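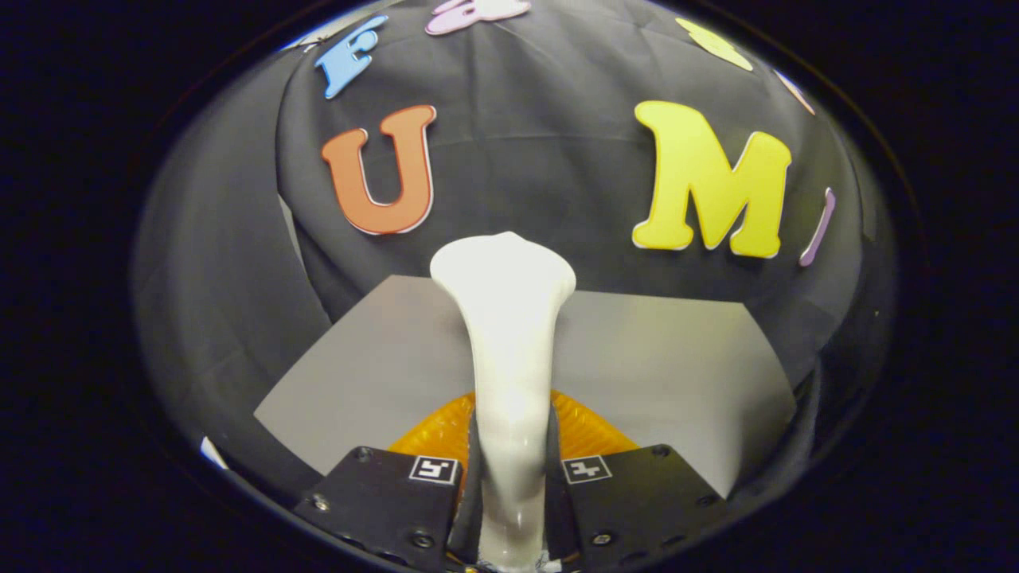 Brevcombe open day: can the machines tidy up yet?

I went along to the Brevcombe open day in September mostly to find out if I can stop picking things up off my own floor. Short version: not this year!

The first bench was my favourite, with big foam letters stuck all over a dark cloth (an orange U, a yellow M) and a pair of flat black fingers holding up a glossy white thing with a knobbly top. I thought it looked like a bone. My sister said a handle, and we argued about it all the way to the tea urn.

Edem Ayaaba, who was showing people round, told me that picking up odd shapes is still the hard bit – shiny ones especially – and that putting them back where they belong is harder again. So that's my kitchen drawer out, then.

The Plornar stand had a shelf-stacking demo, but the queue was daft and I gave up. Entry was £2, parking is behind the 1956 building, and the scones go early.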